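About Tromano

Olive oil, vinegar and pantry goods for homes and small kitchens
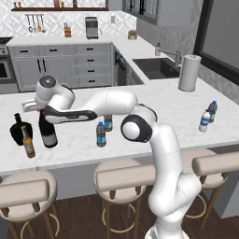 Bottles on a kitchen counter.

Tromano is an independent importer and bottler of olive oil and vinegar. The company was founded to supply households and small restaurants with oils that can be traced to a single grower, and this remains its main business.

We buy from 33 growers, most of whom farm fewer than ten hectares. Each harvest is tasted on arrival at our Gemitz warehouse and again before bottling. Every label carries the name of the grove, the variety of olive and the month of pressing. Oils pressed late in the season reach us in February and are sold separately under the Dridico name.

The present catalogue lists 304 products, including wine vinegars, table olives and preserved lemons. Trade accounts are open to any registered food business, with a minimum first order of six cases. Private customers may order single bottles.

Tromano also runs a tasting room beside the warehouse, where school and college catering classes are received free of charge by arrangement. More than 1,000 students have attended to date.

Empty bottles may be returned to the tasting room during opening hours. Please remove pourers and rinse the bottles first.

Page last reviewed: June 27, 2026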